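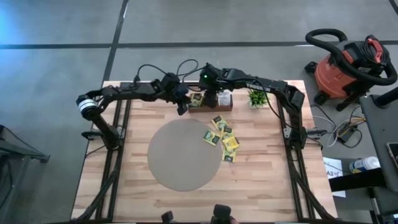
Everyone in the Skornville group keeps telling me tea has to be "organized." I have my doubts. A thread.

---

The pitch goes like this: buy a tray, stand the packets up in it, feel calm. The Willeck one I looked at has dividers, and the dividers fit exactly no packet I own.

---

A plain brown wooden tray does the same job. Tea on one side, a little box on the other, room left in the middle. Show me what the fancy one adds to that.

---

My real gripe is the step before. You tip the packets out on the table so you can "sort" them. Sort them by what? If they're all the same yellow packet with the same green label, you're done. Put them in the tray.

---

Somebody will say face the labels the same way. I did that for 2 weeks in October. The tea tasted the same, and the first person to grab one at 7 a.m. wrecked it anyway.

---

Round gray mat: fine, I'll allow it. Butcher block stains and a hot pot has to go somewhere. But then leave it clear. A mat with packets creeping onto it is just more table.

---

The small spiky plant in the white pot next to the tray — I've gone back and forth. Does nothing for the tea. Keeps people from parking their mail there, which is more than I can say for the Siqueira basket.

---

And the Rendeck checklist that's going around has 904 likes and wants you to "refresh" the tray every night. Every night! It's tea. Refill it when it's low.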